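Sellham Expands White Furniture Line for Shared Rooms

November 2018. Sellham has added racks, upright poles and plastic chairs to its Prasis range of furniture for meeting rooms and small workshops. The range now covers 312 parts, all supplied in white. Parts are ordered singly or in room sets, and replacement parts carry the same order codes as the originals.

The rack is built from horizontal rails and vertical slats. It is intended for rooms where furniture is moved between uses and has to be stored along one wall. Rails are set at a spacing of 33 cm.

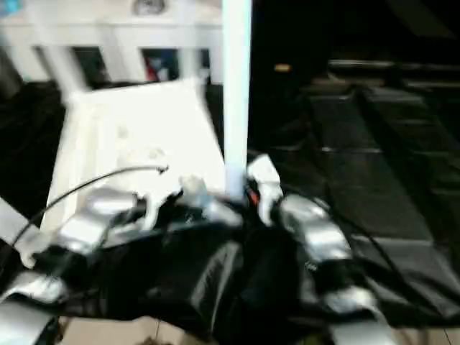
White rack and upright pole.

Product manager Margit Szénási said the range was revised after a review of customer orders. "Most rooms we supply are rearranged several times a week. Customers asked for fewer part types and one color," she said.

The Prasis chair has a broad, flat seat in white plastic. Seat and legs are packed separately and joined without tools. A carton holds the parts for two chairs. Floor mats are not part of the range and must be ordered from another supplier.

Assembly sheets were rewritten by Gwion Watkins and are printed in 27 languages. Each sheet lists the parts by code and gives the order of assembly. Orders placed before the end of December ship at the current price.

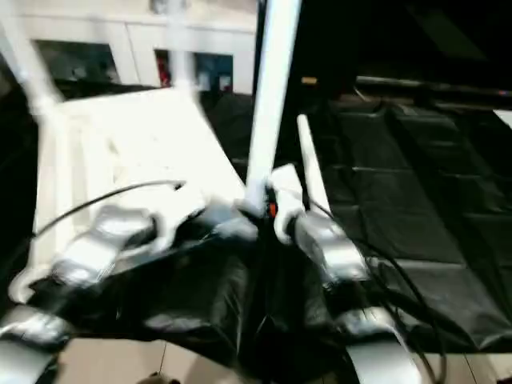 Can the chair be ordered without the rack?
Chairs, racks and poles are all sold separately, and the minimum order for chairs is one carton.

Press contact: Saoirse Foley, Sellham press office. Trade orders: Ehsan Rizvi, Sellham sales.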